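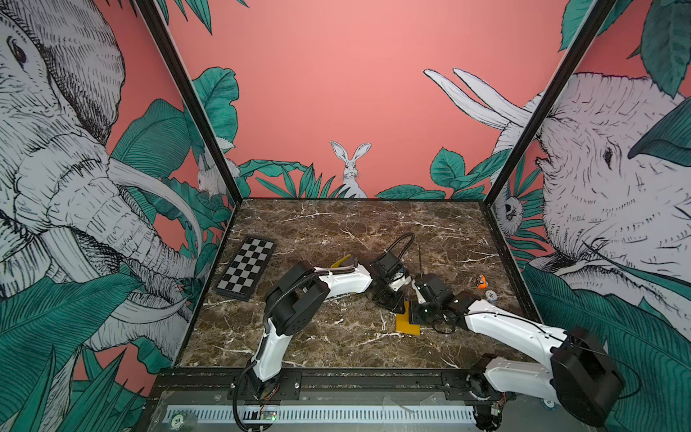
Millinstead Tabletop Club | Member Help Board | Rooms, Tables & Storage

Small pieces keep vanishing on a marble game table. Mat, trays or something else?

Posted by Jaanus Stankevičius

I have finally got the game corner I wanted and I love it, so please read this as a happy person asking for help and not a complaint! Jungle wallpaper on three sides, with big black and white inked elephants left and right, rabbits peeking out of the leaves, and that pink on the back wall. The tabletop is dark brown marble with white veins running all through it. I could sit there all evening without playing anything.

But we do play, and the marble is causing me two problems.

First, the veins. Small white or pale pieces sit on top of a white streak and you just stop seeing them. Last Thursday we held up a round of Rorow looking for one token that was right next to somebody's elbow.

Second, and this one is driving me up the wall, flat cards. Stone is so smooth and so hard that there is nothing to press into. You put a card down flat and then you are scraping at it with a fingernail, or sliding it to the edge of the table and catching it underneath. Thick pieces are no trouble. It's only the thin ones.

I do have a little checkerboard in gray and white squares with a black border, and I've been laying it on the left at an angle so there's at least one spot that isn't marble. It's small though, and really it's for checkers.

What I'd like to know:

Would a big cloth or rubber mat fix the card problem, and if so how thick?
Is there a color that won't fight with the wallpaper? There's a lot of teal and green going on, plus the pink.
Do I need a tray for every kind of piece or is that overdoing it?

I don't want to cover the whole table, because the marble is half the fun. Budget is small. Thanks, everybody!

Marginalia_Pam

Oh, I am so jealous of those elephants!

Yes to a mat. Cards come up off a soft surface with one finger, because the edge you press sinks and the other edge lifts. You don't need anything thick. I had a really squishy one first and tall pieces wobbled every time someone leaned on the table, so I'd stay on the thin side. If it bends easily over your hand but doesn't crease, you've got the right stuff. Rubber back, cloth top. The rubber matters a lot more on stone than it does on wood - my cloth-only one skated all over the place.

Don't cover the table. Get one mat for the middle, where the cards go down, and leave marble showing all around it. Mine is a Betero and I cut it down with kitchen scissors, and the edge hasn't frayed yet. Csizmadia had them in the remnant bin when I was there in November, so it's worth digging through that before you pay for a full one.

Color, I'd go plain charcoal or a very dark green. Anything with a print will hide pieces every bit as well as the veins do. I know a leafy one would look amazing with that wallpaper. Resist!

For the pieces themselves, you don't need a tray for everything. Sort by how they get used. Things that stay together until they're dealt go in one upright container, standing on their edges, so you can take hold of the whole bunch and tip it. Things that get handed back and forth all game go in a shallow dish that people can reach into. One-off special cards (your VIP card, for instance) don't need a home during play at all. Orange border on brown marble, you're never going to lose that one.

Bright containers are great on a dark table, by the way. Yellow is my favorite. You can spot it from the doorway, and at pack-up time it's the first thing people reach for. 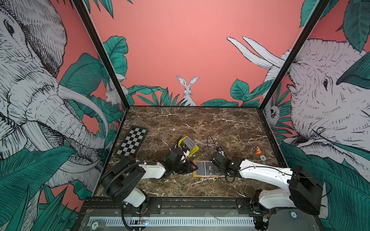

Barış Yaman

Agree with Pam on the thin mat, and I want to put in a word for doing almost nothing, which is what I did on my own stone table.

Try the checkerboard first. You already own it! Play one whole evening with cards going down only on that, and see if it's really the stone that bothers you or just the lack of a set place to put things. In my house it was mostly the second. Once there was a spot for cards, people quit dropping them all over.

Then the tokens. I keep the pale ones off the bare stone completely. If a token has a strong color on one face, leave that face up. White and blue is fine with the blue showing and hopeless on a white vein without it. Orange bits look after themselves.

Also brush the table off before you start. It sounds fussy, but crumbs on marble look exactly like small pieces out of the corner of your eye, and a crumb under a card makes it rock. I use a soft paintbrush. A damp cloth works too, but then you have to wait, and a damp card sticks down worse than ever.

One thing I would skip is felt. Lovely to play on, picks up every hair in the house.

If you ever move up to the long games, that's when trays pay off. I have one with 400 cards in it and 5 trays for the tokens, and I wouldn't set it up without them. For Rorow it's overkill.

dicebag_lou

get a lazy susan

Jaanus Stankevičius

These are wonderful, thank you both (and Lou, I'm thinking about it!).

I'm going to do the checkerboard evening first and then look in the remnant bin either way, because I can't stay out of that shop. Charcoal it is. I held a charcoal sweater up against the wallpaper and it looked terrific next to the inked parts of the elephants.

Pam, how wide did you cut yours? And does the rubber leave any mark on the stone if you leave it down overnight?

Marginalia_Pam

As wide as my forearm is long, elbow to fingertips, and a bit less front to back. No marks so far, but I roll it up between game nights (picture side in, if yours has one) and I wipe under it now and then. Try a scrap in a back corner for a night first if you're worried. And please tell us how the checkerboard evening goes!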